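Bowls, page four: the black table

Hello again, and welcome back to the bowl pages! If you've come in sideways from a search, I keep bowls. I don't make them and I don't sell them (please stop emailing about the green one), I just like them, and I like seeing what colours do when you put them next to each other on something plain. The first three pages are all kitchen shelves and windowsills. Page four is the workshop at Werkness, where there's a big square table with a black top and a pale wooden edge, and where I've been talking my way in with a carrier bag of crockery whenever I can.

A few practical bits first, as people do ask. Click the pictures to make them larger. The bowls are listed at the bottom with where they came from, as far as I can remember. The ones marked "gone" have been given away or dropped, mostly dropped.

I've wanted a black surface for ages. At home I've got a honey-coloured table that makes everything look like toast, and before that I had a glass one, which I won't go into. Black is so much kinder to a colour. Put something pink on it and the pink simply shouts at you, and you start noticing edges, where a rim catches the light and goes nearly white while the middle stays soft and peachy. I could look at that for an hour. I have looked at that for an hour, and my tea went cold on the bench.
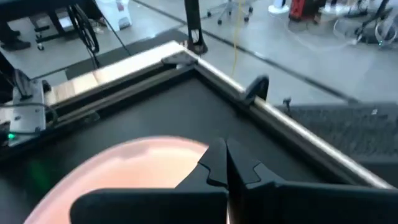

Pink was where all this started for me, if you haven't read page one. My aunt had a pink pudding bowl that lived on top of the fridge and came down for trifle and for nothing else, and when she moved to the coast it went to a cousin who keeps pegs in it. Pegs! I've been buying pink bowls ever since to make up for it and none of them is quite right. Too raspberry, too salmon, or that dusty sort that looks as though it needs a wash. The nearest I've got was from the market at Comedach, out of a box marked 80p each, and I paid for two and then left one on the bus.

Light matters more than I thought it would. At home it's all window, so everything has one bright side and one gloomy side, and I'm forever turning things round. At the workshop I had to start again and learn it properly. A see-through bowl does very well on black if it's a strong colour and goes to nothing at all if it's a weak one, so my lemon-yellow one (page two, third row) was a complete flop and went straight back in the bag. Green was the surprise. I'd never have said I was a green person.

Then there's the question of what to put in them. Half of you write in to say a bowl ought to be empty so you can see its shape, and the other half say a bowl with nothing in it looks sad. I go back and forth. Fruit is the obvious answer but fruit is bossy, you end up looking at the orange and forgetting the bowl. Balls are good. They've got one colour all over and no stalk, and a big one in a snug bowl makes a lovely tight ring of rim round the outside, a bit like an egg in a cup.

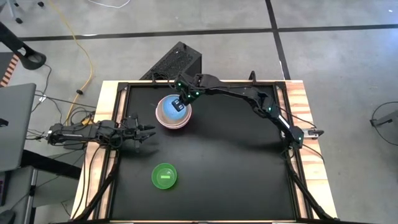 The light blue ball in the pink-rimmed bowl, with the bright green bowl on its own, empty.

I'd like everybody to spend a moment on that green. It's got a lighter patch in the middle, sort of rectangular, and I keep meaning to look into whether that's usual for the type. If you've got a similar one, turn it over and tell me what it says underneath. Younes El-Sayed, who has been writing to me about bowls since page one went up, thinks bright green was only sold for one summer. He's got three and he won't part with any of them, I've tried, I offered him the big cream salad bowl and a jar of chutney.

Blue in pink is a combination I'd never have dared at home. I was brought up on blue and white, with everything else for best. But it works! A pale blue seems to cool the pink down, and the pink stops the blue looking like a swimming pool. I've since tried it on the breakfast table with a blue napkin stuffed into a pink sugar bowl and it was nowhere near as nice, so perhaps it does need to be round.

Spacing is my other hobby horse. My instinct is always to bunch things up, because that's how they sit in the cupboard, and then they turn into one lump. Give each bowl a good stretch of empty table and you can see it. I used to measure with my hand, thumb to little finger, until I noticed that everything on page two looked as if it had been planted out like lettuces. Now I plonk them down and leave them.

Right, on to pottery, or mostly pottery. I said on page three that I'd gone off patterned bowls. I've gone back on. There was a lovely stall at the Berrada spring fair with nothing but little patterned bowls, the size you'd use for olives or for losing your earrings in, and I stood there picking them up and putting them down until the lady offered me a chair. What I like is when the outside and the inside don't match. You get your diamonds in orange and tan going round the outside, very warm and busy, and then a speckled bright blue rim and more blue inside, as though somebody had changed their mind halfway through. From low down you only get a sliver of the inside, and it's much better for it.

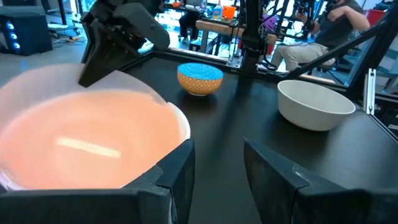 Plain bowls next to patterned ones are a kindness to both, I think. A wide, deep cream bowl with no shine on it will sit next to anything and never complain. I used to find them dull, and I said so in rather strong terms on page two, for which I've had letters. I take it back. A matt finish on a black table is very restful, particularly with something loud close by.

And the loudest of the lot is a white bowl with orange inside. I adore these. From across the room you think, oh, a white bowl, and then you come nearer and the whole inside is glowing at you like a bar heater. The colour's hard to name. I've called it salmon on the list, and Younes says coral, and we've left it there. They do pick up shine along the inside, so you'll get a pale stripe right across the orange, and you can either shuffle about trying to lose it or decide you like it. I've decided I like it.

If you're looking for one, the Voleo shop had some in a basket near the till in December, but they were smaller and the orange was more of a tomato. I'd hold out. Look for a nice generous size, and run a finger round the rim for chips before you get your purse out. I didn't, once, and bled on a tea towel.

Somebody asked how I carry them all. Tea towels between each, biggest at the bottom, patterned ones in my coat pockets. It makes for a lumpy sort of walk from the bus stop, and I clink.

The list for this page

Pink, various: Comedach market, and one from a school fete.
Lemon yellow: didn't make it on to the page, see above.
Little patterned bowls: Berrada spring fair. I bought two and went back for a third.
Big cream salad bowl: still mine, still on offer to Younes.
Brown stoneware with a lip: gone (dropped).
Brown stoneware with a lip, second one: gone (also dropped).

That brings me to 17 bowls at home at the time of writing, which is plenty for a person with one cupboard, and I've promised to stop until the shelf in the hall is up. Page five will be jugs, for a change, with possibly a colander if I can get the light to go through the holes the way I want. If you've got a green bowl with a mark in the middle, the guestbook's open and I read all of it, usually in the evening with the radio on.

Back to page three | Jugs (coming soon) | Guestbook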